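Honex Adds Buyback Terms to Data Center Hardware Leases

Honex, a reseller of refurbished servers and storage, will include fixed buyback terms in new hardware leases starting in October. The terms apply to leases of 40 or more rack units and run for the full length of the contract.

Under the old terms, residual value was set by an inspection at the end of the lease. The new schedule lists a return price for each model at signing. It covers 239 server, switch and storage models. Units returned without drives are paid at a lower rate, and customers who must destroy drives on site can file a certificate instead of shipping them.

Returned equipment will be tested and graded by Pruvost, which already handles data erasure for Honex. Grading results will be posted to the customer's account in Womix, the asset tracking system Honex uses for its leases.

"Resellers asked for a number they could put in the quote," said Rodel Talavera, director of channel sales at Honex. Resellers with existing leases can move to the new schedule at renewal. Spare parts kits are excluded. 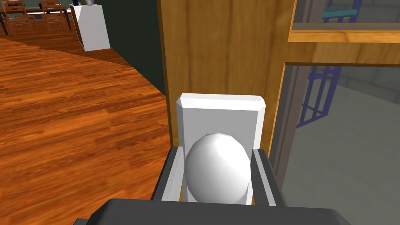 Simulated gripper holding a white egg-shaped object, with a white block behind it.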